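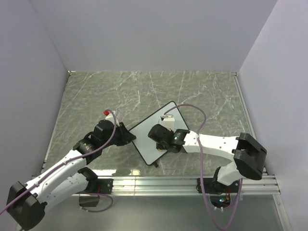 From: Yara Khoury
Date: June 19, 2024
Subject: Re: [home-workshop] small whiteboards for desk use

Thanks for the replies on this. I have quoted the original question so people who joined the thread late can follow it.

> I want a small square whiteboard to keep flat on my desk for lists
> and quick sketches. The Drellau one is out of stock until September.
> Has anyone used the Muler or the Hollmann? My main worry is
> ghosting. My last board went gray in a few months and I could never
> get it clean again. I would also like to know if the feet matter.
> The cheap ones seem to lie straight on the desk.

I have had both. The Muler is fine for the price but the surface is painted, and it stains if you leave writing on it over a weekend. Mine was used for phone messages and you can still read some of them.

The Hollmann is enameled steel and wipes clean with a dry cloth. It costs more. I have wiped it every day for 231 days (I keep a log for the shop, so I know the number) and there is no ghosting so far, except one corner where I used an old red marker that had nearly dried out. Rubbing alcohol took most of it off.

On the feet: I would get a board that has them. Without feet you need to slide it to the edge of the desk to get your fingers under it. With feet you can just pick it up. The drawback is that the board can rock if one foot is missing or worn. You notice it most when you wipe near a corner, so hold the opposite side down with your other hand. I replaced one foot on mine with a stick-on rubber pad from a pack of 10 and sanded it down with 800 grit until the board sat level.

Store the markers lying on their sides with the caps on tight. Standing them tip up dries them out faster, at least the ones I buy.

Whoever asked about framed edges: a frame collects marker dust on the inside. I run a damp cotton swab along it once a month.

I have a spare Muler, 40 cm square, all feet present, light staining. Free to anyone who can pick it up in Stostholm. Reply to me off list please.

Yara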